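Setetari project report, section 4: Grip loss during rack loading
Author: Wagner Seixas
24/09/2025

The arm was set to pick a plate lying flat, turn it upright and place it in a wire rack. Cycle time was limited to 50 seconds. In the September runs the gripper opened early on the turn and the plate fell back to the table.

The log showed the cause. The force reading was sampled every 2000 ms, while the turn took less time than that. A slip between two samples was never registered, and the controller then read zero force as "placed" and opened the fingers. Cutting the interval to 1000 ms did not help – the turn was still shorter.

The fault was also a safety matter. After a false "placed" signal the arm returned home at full speed, with no check for hands in the work area. A stop on zero force was added before any further runs.

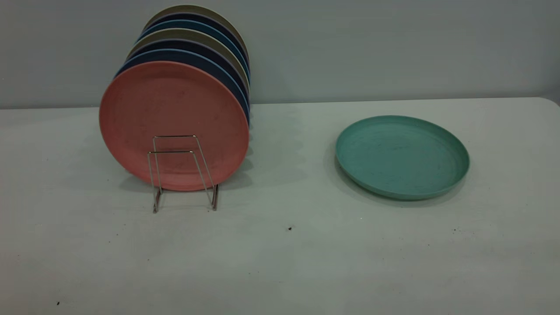
Why was the turn not simply slowed down?
A slower turn pushed the cycle over its time limit, and the plate still slipped when the finger pads were worn. New pads are on order from Filtness.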